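Quarta-feira, 25/7/18

A Zirnavar publicou a revisão da Nerkum, a sua norma interna para ensaios de manipulação em ambiente simulado. O texto passa a exigir que cada tarefa seja executada primeiro em simulação, com registo da câmara montada junto à garra, antes de qualquer pedido de ensaio em célula física.
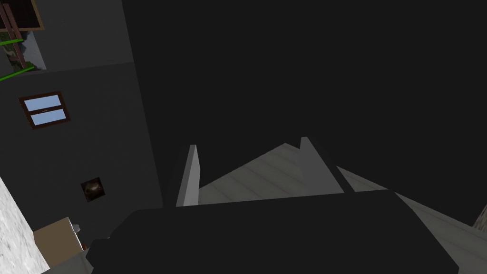
*Boletim Jurton, n.º 10*

A revisão fixa em 2000 o número mínimo de execuções por tarefa e obriga a conservar as imagens de todas, incluindo as interrompidas. Até março, bastava entregar a taxa de sucesso e uma seleção feita pelo próprio autor do ensaio.

O ponto 4 trata da aproximação a puxadores e alavancas. Os dois dedos devem chegar abertos, um de cada lado da peça, e o fecho só pode ser comandado depois de verificada a folga em ambos os lados. O contacto de um dedo com a peça antes desse comando passa a contar como falha, mesmo que a tarefa seja concluída. Os modelos geométricos simplificados continuam admitidos, desde que o relatório indique a diferença em relação às dimensões da peça real.

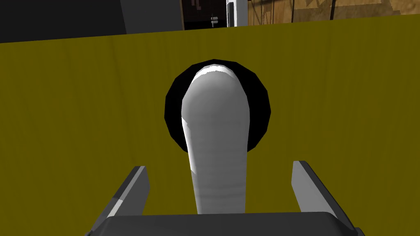 Para Chiamaka Dauda, a regra do contacto antecipado é correta, mas o critério de folga está incompleto: a norma pede a verificação e não diz a que distância da peça deve ser feita, o que permite a dois laboratórios apresentar resultados que não se comparam. Dauda propõe que o valor seja declarado no cabeçalho de cada relatório.

A proposta foi encaminhada para Si-woo Noh, responsável pela redação do anexo técnico, e poderá entrar numa errata. Os relatórios já entregues à Okonkwo ao abrigo da versão anterior mantêm a validade. Os ensaios em curso dispõem de um período de transição de 2 meses, durante o qual são aceites ambos os formatos de registo.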